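3.2 Towel reuse at the Ketberg and Laltside sites

Guests say they will reuse a towel far more often than they do. Of 500 stays logged in July, 89 percent began with a promise on the check-in card and 46 percent kept it. The towels were plain terry hand towels (Figure 2).
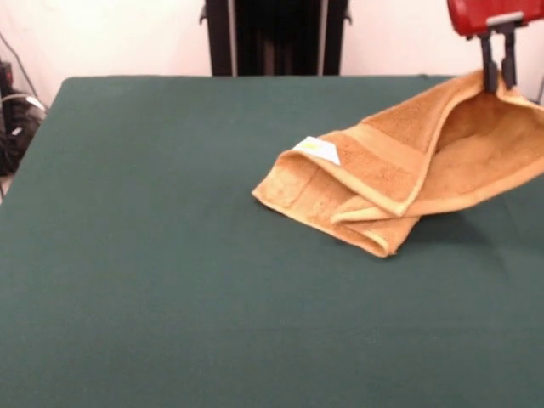
Figure 2. Terry towel on a dark green cloth.

3.3 Wording of the card

Hirvonen cards asked politely. Clellberg cards mentioned the ocean, at an inland hotel, and did no better. Moving the hook nearer the sink raised reuse by almost 17 points, a humbling result for those of us who wrote the cards. Folding was not scored (Figure 3).

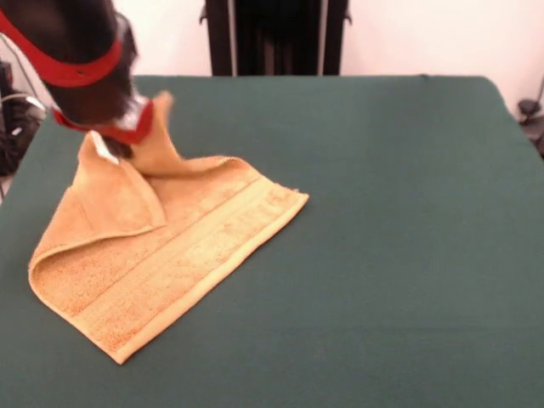

Figure 3. Towel, partly folded.

Does a longer stay make a guest more likely to reuse a towel?
Only up to the second night, after which habit wins and the card is used as a coaster.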